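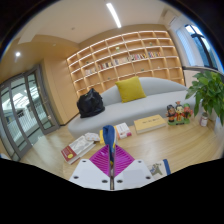 Moisture test of the glue samples, second round

27/09/2018, Clonthorpe workshop

Today I opened the damp box and took out the book spines that Ohemaa glued in the first round. The purpose is to see which paste keeps its hold when the air is very wet, like in the store room at Kpodo. I kept the box at 80 percent humidity for 11 days. The lid was opened 2 times for reading the meter, both times quickly.

Wheat paste, our own recipe: the spine is soft but the sections do not move. There is a small gray spot of mold near the head, so next time I will boil the water before mixing.

Wasirell ready paste: good hold, a little shiny where it came out at the joint. It smells strong. I must ask Kekeli Darko if the smell goes away, he has used it on the ledgers.

Mixed paste (wheat and Wasirell, equal parts): the worst one. The lining came off in my hand when I bent the board.

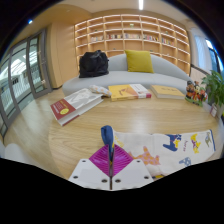
Reading time: 2 min

I am not sure that the mixed sample was dry when it went into the box. My note says "pressed overnight" but it does not say under which weight. Please, everybody, write the weight also. Without it I cannot compare with the samples from February.

Ohemaa Frimpong thinks the lining cloth is guilty and not the paste. The Otiva cloth has a filling which swells with water, she says, and then it pushes itself off the spine. It is possible. I cut new strips, half of them washed and half of them as they came from the roll.

To do: repeat the mixed paste on washed cloth. Clean the box with alcohol. Order more blotting paper, the thick kind. The meter shows a different value from the one on the wall, check both with the salt method before starting again.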